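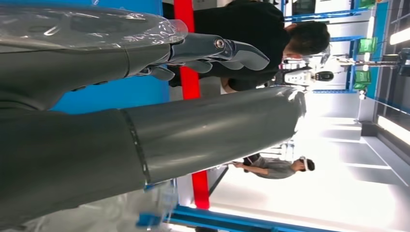

**Can the Ornix service kit be used by one technician alone?**

The supplier allows it, but for the trial period we ask for two persons at the cell, one of them next to the stop button.

## Acceptance checklist – Ornix two-arm service kit

Supplier: Marchuk
Site: Stengate workshop
Checked by: Precious Botha, 8 May 2019
Second reader: Marcus Okafor

### A. Before power on

- [x] Stop button tested from both sides of the cell. *Comment: good, reaction is immediate.*
- [x] Arm joints turn freely by hand with brakes released.
- [x] Cable path checked through full travel of both arms.
- [ ] Floor marking complete. *Comment: the line is missing at the rear. Brurkent promised to paint it, I am still waiting for the date.*
- [x] Operators have read the short manual. *Comment: page 3 has a wrong drawing of the connector. Please do not print more copies.*

### B. Metal parts, clamps and bands

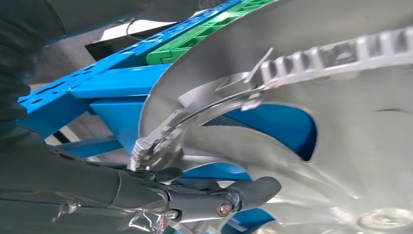
The force limit must be set again after each change of tool, and the menu does not remind you of it. I ask Marchuk to add a message on the screen. In March we had the same remark for the older kit.

- [x] Force limit set to 100 N for closing.
- [x] Limit kept after restart. *Comment: I did the restart two times to be sure.*
- [x] Operator knows how to open the gripper by hand if the power is lost.
- [ ] Sharp edges listed in the risk sheet. *Comment: toothed bands are not on the list. They must be added, also for the people who load the parts.*
- [x] Finger bolts tight, no play felt.

### C. Work inside plastic housings

- [x] Speed reduced to 200 mm per minute near the part.
- [x] Arm stops when the tool touches a wall of the housing. *Comment: it stops, but the alarm sound is too weak for our hall.*
- [ ] Tool cannot fall if the grip opens. *Comment: not solved. See below.*

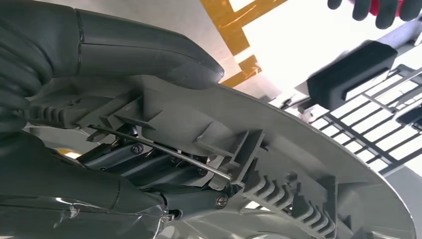 Marcus proposes a short cord between the tool and the wrist. I agree with the idea – only the cord must not reach any turning part. Marchuk should send a drawing before we try it.

- [x] Gloves available for the helper, correct size.
- [ ] Helper keeps hands away while the arm moves. *Comment: the rule is in the manual but there is no sign at the cell. I will order one.*

### D. Service offer

The yearly visit is 700 euros without spare parts. For me the price is acceptable, but the answer time in the contract is not clear. "Next possible day" can mean anything, so please ask for a number of hours.

### Result

Accepted for trial with two persons. Open points in A, B and C must be closed before normal use. Marcus keeps the list and sends it to Marchuk together with the question about the alarm sound.

P. Botha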